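Stalwood Floor Reflectance Tables, data card

Version 2, released May 23, 2022
Maintainer: Tamsin Gilchrist
Measurements: Lahcen Ashour, Eulalia Ocampo

Contents

The set holds reflectance readings for 101 commercial floor coverings, mainly carpet tile, sheet vinyl and sealed concrete. It is meant for lighting calculations in offices and classrooms. Each covering was read at five points and the median is reported.

Files

floors.csv – one row per covering
points.csv – raw readings, keyed by sample_id
changes.txt – corrections by version

Columns in floors.csv

sample_id: string, unique
class: carpet, vinyl, concrete, other
lrv: light reflectance value, 0 to 100
gloss_60: gloss units at 60 degrees; blank for carpet
wear: new or used

Known problems

Used samples were vacuumed but not washed. Speckled carpets show a wider spread between points than plain ones, and the median hides this; use points.csv if it matters. Version 1 had the wear column reversed for the Tramik samples. Anyone who built room models on it should rerun them.

Missing values are empty strings. Do not read them as zero.

Gray carpet, used as floor surface in both views 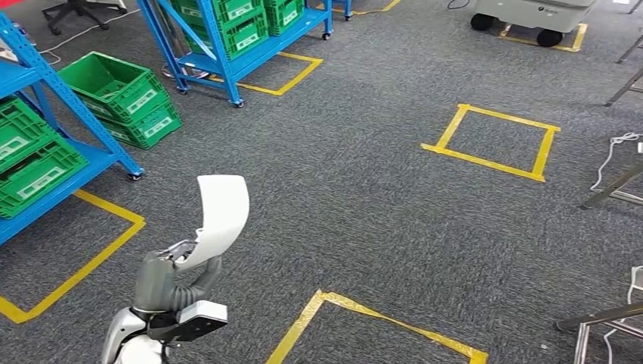
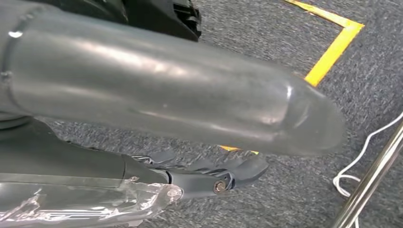 Carpet under glossy objects: a white curved shell (first), a translucent gray cylinder (second).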